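3.2 Work surface and block placement
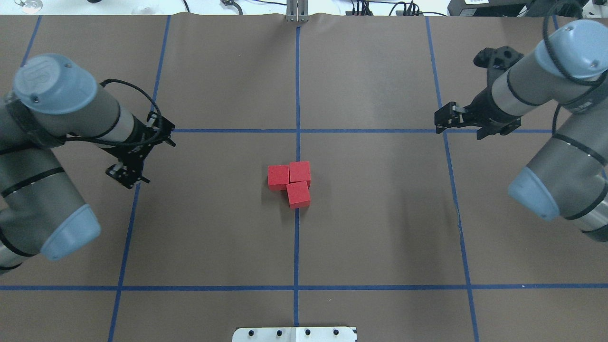 All sorting trials at the Guddale site used the same table, covered with a single sheet of brown paper and marked into rectangular cells with blue tape. Paper was chosen over a painted surface so that the covering could be replaced between series. A new sheet was laid at the start of each series and the tape lines were applied again from a cardboard template. Wrinkles in the paper were tolerated if a block placed on them stood without rocking. Sheets that failed this check were discarded before the first trial.

The blocks were plain cubes in a single color per trial. Figure 4 shows three red cubes grouped near the central line, with the two on the right touching the tape. Placements of this type raise a scoring problem that Gatti's layout rules do not cover, as those rules assume that every block belongs to one cell. We therefore recorded a block as "on line" whenever any part of its base touched the tape, and assigned it to a cell only when the base was clear of all lines. A group with at least one block on a line was scored as a divided group, even if the remaining blocks lay in the same cell.

Contact between blocks was recorded separately. Two blocks were counted as touching if no paper could be seen between them from directly above. Tilted blocks were included in the contact score but left out of the alignment score, for which a level top face is required.

Figure 4. Taped work surface with three red cubes grouped at the central line.

The full set contained 600 placements, split evenly between the Guddale and Flevanthorpe sites, for 300 at each. From each site, 100 placements were drawn at random and scored a second time by a rater who had not seen the first scores. The two raters disagreed on 9 placements in the Guddale sample. Most of these involved a block whose edge ran parallel to the tape, where a small change in viewing angle altered the result. Disagreements were settled by a third rater using the written rules only.

Tape width was held constant across sites. The Flestent protocol permits narrower tape, but in pilot work the narrower lines lifted at the crossings and had to be pressed down again during a series. Scores from the pilot work are not included in Table 2.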